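Åberg Everyday Bowls, set of three, tan

Price paid: $84, shipping extra

The listing at Usell has 1,334 reviews, and as far as I can tell most of them were written by people who had just opened the box. Mine have been in use since August, so I can report on what comes after the tissue paper.

They're ceramic, tan on the outside and a lighter beige on the inside, with a rim that goes slightly darker, as if somebody had thought about it. The color is called "Oat." I have eaten oats from them and the match is poor.

Each one holds 17 ounces if you fill it to the brim, which you will do once. A sensible serving of soup looks a little mean in there. Cereal is fine. Rice is fine. Ramen needs a different bowl and possibly a different household.

I keep two at home and for a while had all of them at our workspace in Drurnbridge, where lunch takes place under fluorescent tubes and a white corrugated ceiling. This is a cruel place to judge tableware. Candlelight flatters everything, and I suspect the catalog people know it. Under the tubes the tan holds up well, especially on a yellow-green tablecloth, a color I would not have picked and have now started to defend.
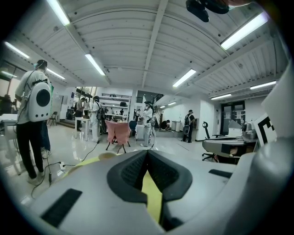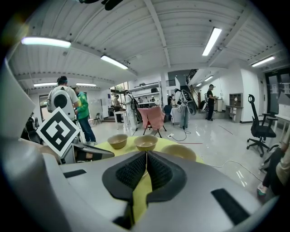 One reader of my earlier note on the Mendadmont bowls wrote in to say the Åbergs scratch if you so much as show them a fork, and that hers had gray lines inside by the second week. I went and checked mine. There are lines in one of them, faint, and a paste of baking soda took most of them off. She also says the bases are rough enough to mark a bare table. She's right about that, and it's a strange thing to leave unfinished at this price. Put a cloth down or buy felt dots.

Stacking: they do, with a noise. Microwave: the bowl gets hotter than the soup. Dishwasher: no complaints, top rack or bottom.

The Mendadmonts are cheaper and deeper, and uglier from every side. I'd still buy the Åbergs again, though I'd wait for a sale and get the dots in the same order.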